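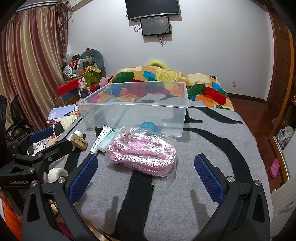
Surely the rope can stay in its bag, the requester replied, and asked whether the rest could go in beside it and the bin be handed over the same day.

Florik Service Desk
Queue: Resident Storage, Ulldale
Location: Ó Ceallaigh House, Room 46
Opened: 9 Oct 2023
Category: Packing and contents list
Priority: Normal
Status: Resolved

Summary of request

The requester's contents list was returned by the Tumard storeroom with the remark "mixed contents, not itemized." The list contained a single line reading "rope and small things." The requester asked what was wrong with the entry and whether a second bin would be needed.

Entry 1, Service Desk

Thank you for contacting the Service Desk. A second bin is not required. The bin is clear and still empty, so the items can be sorted on the bed before anything is placed inside. Please leave the rope in its sealed bag. Rope is accepted in Tumard in its original wrapping or in any closed plastic bag, provided that it is listed on its own line.

The small items must be listed separately. Tubes are the usual cause of a returned list. The storeroom needs to know what each tube contains and whether it has been opened. The white tube has printing in Chinese, and a short English note of the contents should be added to the list. The pale green tube should be entered in the same way. The Service Desk cannot supply the contents on the requester's behalf.

Entry 2, Requester

The requester stated that the wording of the form was unclear, as it asks for "type of goods" and offers only one line. The requester also asked whether the eraser had to be declared, and whether the white roll and the container with the white cap could be entered as "stationery."

Entry 3, Service Desk

The form expands when the Add Line button is selected. The button is found below the notes field on the second page and is easily missed. A request to move it was sent to the forms team in August and remains open.

Erasers, pencils and similar dry items may be grouped under "drawing supplies." The 4B eraser can be entered there. Rolls may be grouped with it if they are tape, paper or ribbon. The capped container may not be grouped until its contents have been stated. Anything liquid, creamy or adhesive is to be placed upright in a separate closed bag, with the cap tightened.

Recommended order of packing:

1. Put the bagged rope flat on the bottom of the bin. Do not open the bag to make the coil fit.
2. Bag the tubes and the capped container together and stand them in a corner.
3. Put the eraser and the roll in an envelope or small box on top of the rope.
4. Fit a lid. Open bins are not accepted for shelving. A spare lid may be requested at the front office if the original is missing.
5. Attach the printed list to the outside of a short wall, facing outward.

Blankets and quilts are stored under a different category and should stay out of the bin. They are collected in cloth sacks at the end of term.

Entry 4, Requester

A revised list was submitted with separate lines for the rope, each tube and the capped container, and one line for drawing supplies. The requester reported that no lid could be found in the room and asked for one to be set aside.

Entry 5, Service Desk

The revised list has been accepted. A lid has been reserved at the front office under the room number. The bin has been assigned to shelf 9 in Tumard. The weight limit for that shelf is 20 pounds per bin.

Resolution

Contents list corrected and approved. No charge applied. The fee for a returned list has been waived because the location of the Add Line button is a known issue.

Follow-up

The help text on page two will be amended to read: "Use a new line for each tube, bottle or jar. Dry supplies may share a line." The notes field accepts up to 1,000 characters and may be used for translations of labels. Residents with lists still in draft do not need to start again. Saved drafts will show the new text when they are next opened.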